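September release: Zesent Desk adds ticket merging and scheduled replies

Zesent has released the September update to Zesent Desk, its help desk software for small and mid-sized support teams. The update adds ticket merging across channels, scheduled replies and a rewritten approval step for change requests. It is being switched on for hosted customers over the next 2 weeks. Customers who run the software on their own servers can download it from the account page now.

Ticket merging is the change most customers had asked for. Until now an agent could link two tickets raised by the same person, but each kept its own history and had to be closed separately. In the new version an agent can select up to six tickets and merge them into one. The oldest ticket becomes the parent by default and keeps its number. Messages from the others are placed in its history in order of time, with a label showing whether they arrived by email, web form or chat. A merge can be undone until the parent ticket is closed.

"People will email, then fill in the form, then open a chat, all before lunch," said Glenys Horrocks, product manager for Zesent Desk. "We had linking, and linking was fine when there were two tickets. It was a nuisance when there were five."

Response targets follow the earliest ticket in the merge. Some customers on the pilot had wanted the clock to restart, and Horrocks said the team looked at making this a setting but left it out of the release.

Scheduled replies let an agent write a response and hold it until a chosen time. The reply is sent in the customer's time zone if one is recorded, and in the help desk's own time zone otherwise. If the customer writes again before the reply goes out, it is held and the agent gets a notice. Managers can turn the feature off by queue.
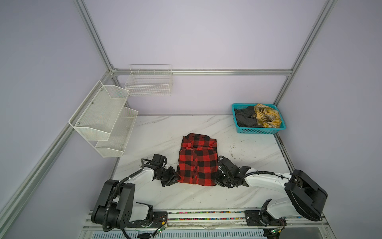
*A red-and-black check flannel shirt, folded, with a row of small dark buttons down the front.*

The approval step for change requests has been rebuilt. Approvers can now be named by role as well as by person, so a request no longer stalls when someone is on leave. Each stage can have a time limit, after which the request moves to a deputy or goes back to the requester -- the administrator picks which. Existing approval rules carry over as they are and do not need to be re-entered, although rules that use the old "any manager" option will show a warning until they are opened and saved once.

Zusik, an online clothing retailer, piloted the release with a support team of 50. Its agents handled returns, sizing questions and delivery complaints in the new version during the pilot, with merging turned on for every queue except payments. The company merged 800 tickets over that period and has decided to keep the feature on. It did not use scheduled replies on chat, where customers generally expect an answer straight away.

The connector for Steto, the asset register, has also been updated. Asset records now open in a side panel on the ticket, and serial numbers can be searched from the main search bar. The older Hong connector still works but will not receive further changes. Customers using it are asked to move to the Steto connector or the general import tool before the next major version.

There are a few smaller changes. Saved replies can be organised into folders. The ticket list remembers its column widths. Attachments with long file names no longer push the download button off the screen, and the colour used for overdue tickets has been darkened so it can be read more easily on older monitors. A fault that sent satisfaction surveys twice when a ticket was reopened and closed on the same day has been fixed.

Administrators should note that merging is off after the update and has to be enabled under Settings, Tickets, Merging. Agents also need the "edit history" permission, and custom roles do not receive it automatically. Self-hosted customers should back up the database before they install -- the update adds new tables and cannot be rolled back from the admin screen.

There is no change to pricing. Release notes and an updated administrator guide are in the Zesent help centre.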